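Word list and place-name spellings for the Lindholm recipe cards.

# Lindholm recipe cards: transcriptions

Plain-text transcriptions of 469 handwritten recipe cards kept by three households in Mostton and Curkaswood. The cards were typed up by Sigrun Öberg, who also did the second reading. First release March 2019.

## What is in the folder

- `cards.csv` — one row per card
- `text/` — one file per card, named by card number
- `words.csv` — old or local words with a modern equivalent
- `places.csv` — place names as written and as they are spelt now

Scans are not included. Several cards have addresses and family notes on the back, and the households asked for those to stay private.

## Columns in cards.csv

| Column | Meaning |
|---|---|
| `card_no` | Number pencilled on the card, or given by us if there was none |
| `title` | Title as written, blank if missing |
| `household` | A, B or C |
| `hand` | Handwriting group, h1 to h6 |
| `dish` | bread, cake, soup, meat, fish, preserve, drink, other |
| `unsure` | Number of words marked with `[?]` in the text file |

Household A is the largest set and has most of the bread and preserves. Household C is mostly cakes, and 21 of its cards are copies of cards in A with small changes to the sugar. We kept both versions.

## How the text was typed

Spelling is left as it stands, so "tumeric" and "brocolli" are not mistakes in the typing. Line breaks follow the card. Crossed-out words are kept between tildes. Fractions are typed as 1/2, 1/4 and so on, even where the writer used a single character.

Weights are not converted. Some cards mix ounces and grams in the same list — this is how they were written. "Cup" means a teacup in household B, going by a note on card 100, and we have not tried to work out what it means elsewhere.

Oven settings are given as words on most of the older cards ("quick", "slow", "after the bread"). There is no column for temperature.

## Known problems

- Hands h2 and h5 may be the same person some years apart.
- Card 730 is out of sequence. The number is clear on the card and there are no others above 480.
- The ginger beer card has a water stain over the last four lines. Only the first word of each can be read.
- "Trorlow pudding" appears under three spellings. All are listed in `places.csv`, though Trorlow itself has only one.

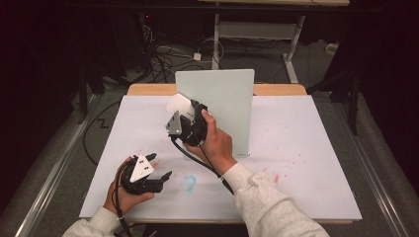
*Held over the white tabletop, one in each hand.*

## Using the files

All files are UTF-8 with Unix line endings. Some spreadsheet programs will turn 1/2 into a date when opening `words.csv`, so import that column as text.

You may copy and share the transcriptions for any purpose if the Lindholm cards are named as the source. Please don't try to match the household letters to families.

## Changes

The next release is planned for September and will add the index by ingredient. Corrections are welcome before then. Send the card number, the line and your reading, and say whether you know the dish or are going by the words alone.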